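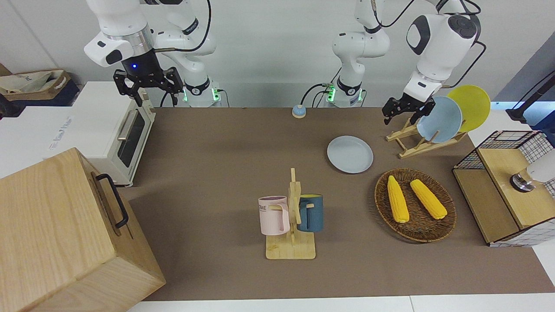

# The Biscuit Number

The call with the head office was at seven in the morning, and the country manager of Hallimex had not slept well. She had one slide. On the slide was one number, 18 per cent, and beside it a small arrow that pointed up.

"Your growth is very nice," said the chairman. His voice came from the speaker with a delay. "But Palton is growing faster."

"Palton sells at a loss," she said.

"Palton sells."

She looked through the window at the ring road. On the other side stood the new Bokside warehouse, and its trucks were already leaving for the small towns. Three years ago she had asked for money to go to those towns. The head office had sent her a consultant from Declercq, who stayed ten days and wrote 113 pages. On the last page he advised to wait.

"I want to make the small pack again," she said. "The one with four biscuits. The shops in the villages ask for it every week."

"The margin of the small pack is terrible."

"Yes."

"And you want how many shops?"

"For the beginning, 920."

She heard the chairman breathe, and somebody near him moved a cup. She knew this silence. In her first year she had filled it with promises, and later she had to keep them. Now she drank her tea and waited.

"Who will pay for the trucks?" he asked finally.

"The chocolate will pay. We raise the price of the gift box before the holidays."

"People will complain."

"They complain every year, and they buy it for their mothers-in-law."

He laughed, and after the delay the other people in his room laughed too. Then he said he must think, and that she would have an answer in March.

When the line was closed, she went down to the factory store and bought a packet of biscuits with her own money. She divided them on a paper napkin, four and four and four. One was left over. She ate it standing, and then she called the packaging supplier to ask about the price of film.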